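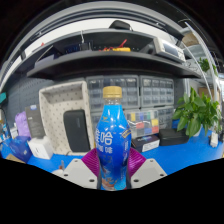 The blue drink, held in a gripper in front of my bench, with Tien-fu's drawers behind it.

BLUE

I drank it on a Tuesday, the 9th August, and I want to say up front that it was very hot in the shop and I had been there since before seven.

You have to understand how the bench works at Panel. Three of us share it. It has a blue top, and it's been wiped so many times with so many wrong things that no two of us agree on what shade of blue it used to be. Vitalii gets the left end, where the pegboard is, because he's tall and doesn't mind things hanging near his face. Hrefna gets whatever end has the good light that day. I'm the newest, so I get the middle, in front of the parts drawers, and all day long arms come over my shoulder. Somebody needs a fuse. Somebody needs a slightly different fuse. You learn to eat lunch with your head tipped to one side.

The drawers were Tien-fu's thing. Tien-fu Tseng started the shop and ran it for 26 years, fixing radios and then tape decks and then whatever people carried in, and everything he ever took out of a machine he put in a little gray drawer. Two big cabinets of them, side by side, and then one underneath with colored labels, yellow and red and blue and green. The colors mean something. Vitalii says yellow is "springs, mostly." Hrefna says yellow is "ask Tien-fu." I opened a yellow one my first week and found a baby tooth and a key, and I closed it again and have never mentioned it to anybody until now.

Anyway! The drink.

It had been on the bench since the spring, when Tien-fu retired and moved out to Sturkis to live near his daughter. It was a blue plastic bottle with a gold cap and a shiny blue label, and the stuff inside was the bluest thing I have ever seen a person sell as food. Big white Chinese characters across the front. I can't read any of them. Tien-fu told me one time that one of them was "ha," like laughing, and I said what about the others, and he said the others were less funny, and went back to his soldering.

He'd left it there on his last day. Put it down in the middle of the bench, patted it on the cap, put his hat on, and went. And after that we all just worked around it. If you needed the space, you moved the bottle over, and when you were done, you moved it back. A customer once asked if it was for cleaning contacts and Hrefna said yes.

So, the ninth. The air conditioner had quit (repair shop, I know, please don't) and I was in early trying to get a little black speaker to stop buzzing. It belonged to a woman named Kanini Koech who teaches dance classes to retirees, and she needed it by noon. I had it standing on its edge in the cream-colored holder, the one with all the holes and the tilted sides, which is the best place on the bench for listening to things because it doesn't rattle. I'd play a bit of cha-cha. Buzz. I'd tighten something. Cha-cha. Buzz. The back of my shirt was stuck to the stool, and I don't know how that's possible, but it was.

I reached out for my water. And my water was at home on the kitchen counter next to my keys to the bathroom, so you see the kind of day it was.

I'm not going to pretend my hand did it by itself. I looked at the bottle. I looked at the door. I thought, it's a drink, Tien-fu bought it at a store, it's been sitting here for months and it's a perfectly good drink. The cap cracked when I turned it, a great big crack, and I sat there for a second with my shoulders up around my ears. Then I drank the whole thing.

It was warm. It tasted like a melted popsicle and a little like the smell of a new shower curtain. I have to be fair, the second half was better than the first half.

And then I was sitting there at twenty after seven with an empty bottle and a blue tongue.

Okay, so what would you do? You'd say "I drank it." I know. I had the sentence all ready. But Vitalii came in first, and he hung up his bag (the lavender one, his wife made it, he takes no comments) and the first thing he said, before hello, was, "Where's the boss?"

I said, "What boss?"

He pointed at the middle of the bench. "The boss. The blue boss. I say good morning to him."

He says good morning to him! I'd worked next to this man for four months and I thought he was saying good morning to me.

I told him I'd moved it while I worked on the speaker. I kept my mouth mostly shut while I said it, so it came out like I'd been to the dentist. He nodded and went to look at an amplifier. The empty was in a plastic bag under my feet, and every time I shifted on the stool, it crackled.

By nine Hrefna was in, and she asked too. She didn't call it the boss. She said, "Did somebody put Tien-fu's bottle away? Because he's coming by in September, and I told him it was still here and he was so pleased." Hrefna Stougaard has never in her life been heard to say somebody was so pleased. I said I'd put it somewhere safe. My tongue was still blue. I had checked it in the back of a spoon.

At lunch I fixed the buzz. It was a loose grille, two minutes, I could've cried. Ms. Koech picked it up, did four steps of the cha-cha right there at the counter, paid, and left, and I told everybody I was going out for a sandwich.

I did not go out for a sandwich. I took the bottle to every grocery store on Cluslow Avenue. The first place had never seen it. The second place had it in pink, and I stood there for a long time looking at the pink. The third place was Sinaga, which is less of a store and more of a hallway with rice in it, and the man at the register was Prasetyo Pangaribuan, whom I knew a little because we'd done his rice cooker in June.

I put the empty down on the counter and he picked it up and turned it around.

"You drank this?" he said.

"It was hot out."

"No, no, I'm asking because of the date." He showed me the bottom. I'm not going to tell you the date. It turned out, if you want to know, that I had not been drinking something from the spring.

"Do you have one?" I said.

He did not have one. He used to carry them, the kids bought them to turn their teeth blue, and then the company changed the bottle. He had a cousin with a warehouse, though. He'd call the cousin. He called the cousin right then, with me standing there and a lady behind me holding a fish. It was a long call. There was laughing in it. He wrote a number on the back of a receipt, 622, and I said, "Dollars?" and my voice did something awful, and he said, "Bus. The 622 bus. To my cousin."

So I rode the 622 bus. One end of the line to the other, with my blue mouth, on my lunch hour, and I called Hrefna from the bus and told her there was a line at the sandwich place. "Some line," she said.

The cousin had seven of them left, in a carton, behind a stack of folding chairs. The right bottle, gold cap, same label, same little badge on the shoulder. He wouldn't sell me one. He'd sell me the carton. I bought the carton.

I got back at ten to three. Vitalii was at the counter with a customer and Hrefna was under the sink, and I walked straight through to the back and put a new bottle down where the old one used to be, in front of the drawers, and gave it a quarter turn so the big characters faced out. I put the carton under the bench behind my feet. Then I sat down and picked up a screwdriver and held it like I'd been holding it all day.

Vitalii came back and said, "Ah, there he is," and that was that. Hrefna came back, drying her hands. She looked at the bottle and then she looked at it some more.

"It's full," she said.

"It was always full," I said.

"It was always full up to here." She put her finger on the bottle just below the neck. "He took a sip. His last day. I was standing there. He opened it and took one sip and made a face and closed it again."

I thought about the crack of the cap, the great big crack that morning. I'd have sworn on my mother. All I can figure is that sugar will glue anything shut if you leave it long enough.

So I said it. I said I drank it, I was hot, I'd left my water at home, I'd gone to three stores and ridden a bus. I stuck out my tongue. I don't know why I did that, it wasn't needed as evidence. Hrefna sat down on Vitalii's stool and laughed until she had to hold the edge of the bench, and Vitalii, who doesn't like to be left out, came over and asked what, and when she told him he reached over and moved the bottle about an inch away from me.

Then he opened it, took one sip, made a face, and handed it to her. She took a sip too. We held it up against the window and it was still a little too full, so I had to have some as well, and after that it was just right.

Tien-fu came in September on a Saturday, with his daughter and a bag of pears. He went behind the bench like he'd only been out to get the mail. He pulled open a yellow drawer, looked in, nodded, shut it. He patted the bottle on the cap.

"You kept it," he said.

"Of course we kept it," Vitalii said.

Tien-fu picked it up and tilted it to the light. He held it there quite a while. Then he bent down, with one hand on his back, and looked under the bench at the carton, and then up at me.

"Which one of you bought more?" he said. "It's terrible."

He took two of them home to Sturkis.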